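How to Set Up a Landlord and Tenant Meeting Before Your Farm Lease Renews

If you rent ground, the lease is probably the most important paper in your office, and it may also be the one you look at least. Many farm leases roll over on their own unless one side gives notice. That works until rents move, the land changes hands within a family, or somebody starts to wonder whether the deal is still fair. A planned meeting once a year keeps those questions from piling up.

These steps are written for the tenant, but a landowner can use them too.

What you need

A copy of the current lease, including any amendments
Yield records by field for the last few years
Soil test results
A list of repairs and improvements, with dates and who paid
A map of the farm with field acres marked
Two hours of somebody's undivided time

Step 1. Find your notice date

Read the lease and find the date by which either side has to say they want to change or end it. If the lease is silent, or if you are working on a handshake, state law sets the date, and it is often months ahead of the new crop year. Your county extension office can tell you the rule where you farm. Write the date on the calendar you look at most.

Plan the meeting for at least six weeks ahead of that date. For a lot of farms that means July. Wheat is off or nearly off, the row crops are up, and there is something to see if the landlord wants to drive out.

Step 2. Ask for the meeting in writing

A letter or an email is fine. Keep it short. Say what you want to talk about, offer two or three times, and ask if anyone else should be there. If the land is held by brothers and sisters, or by a trust, find out now who can make a decision. It is a waste of everyone's afternoon to agree on terms with a person who has to ask someone else.

A sample you can change to suit:

"I would like to get together before the lease comes up to go over how the year has gone and talk about next year. I can come to you, or we can meet at the farm. Would 10 a.m. or 2 p.m. be better? Please let me know if your sister would like to join us by phone."

Step 3. Put together a farm report

Two pages is enough. Landlords who live out of state often know very little about what happens on their ground between rent checks. Include:

What was planted in each field
Yields from last season
Lime, tile, fence or brush work done
Soil test numbers, with one sentence on what they mean
Problems you are watching, such as a washed-out waterway

Use plain words. If you write "VRT P and K," add a line saying you spread fertilizer at different rates across the field. Put the field names on the map and use the same names in the report.

Step 4. Work out your own numbers first

Before you talk about rent, know what you can pay. Start with expected gross income per acre. Subtract seed, fertilizer, chemicals, fuel, insurance, drying, labor and a fair charge for machinery. What is left has to cover rent and your own return.

Run it three times, with a good, a middling and a poor year. Even small changes count. On a 49-acre field, a raise of $20 an acre comes to $980, so call it about 1000 dollars out of that field every year. Write down the highest rent you could live with in the middling year and keep that sheet at home.

If you and the landlord are far apart, look at a flexible lease. The usual form has a base rent plus a bonus when yield or price goes over a set mark. You will both have to agree on where the price comes from and on what day, so spell that out.

Step 5. Hold the meeting

Start with the report. Let the landlord ask questions before rent comes up. Take notes where they can see you taking them. If a question comes up that you can't answer, write it down and say when you will get back to them.

Topics that get skipped too often:

Who pays for lime, and what happens to the unused value if the lease ends
Hunting rights
Who carries liability insurance, and for how much
Stalks and cover crops, including grazing
Access for wind, solar or pipeline surveyors
What happens if either party becomes ill or dies

That last item is uncomfortable, and it should be on the list anyway. Surgery, even a routine one, can take an operator out of the field for weeks. Agree on who will be called and who has the authority to hire the harvest done.

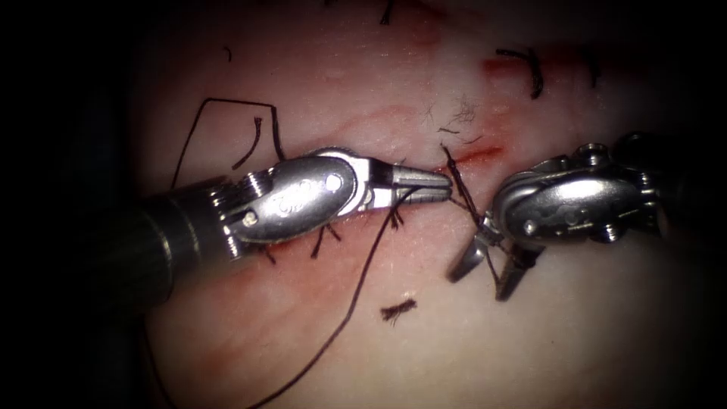
Two robotic surgical instruments at an incision line on a tissue pad.

Step 6. Follow up within a week

Send a letter that lists what you agreed to, what is still open, and who is doing what. Ask the landlord to reply if anything looks wrong. This letter is not a lease. Once the terms are settled, have them written into the lease or an amendment and get signatures from every owner. A lawyer who does farm work can usually turn a simple amendment around quickly.

Step 7. File everything together

Keep one folder per landlord, on paper or on the computer, with the lease, the reports, the letters and the receipts for improvements. Tell your spouse or partner where it is.

If the landlord says no to a meeting

Send the report anyway, with a thank-you note. Try again next year.

Text by Gillespie Lamont. Lease law differs from state to state. Check with an attorney before you sign or end an agreement.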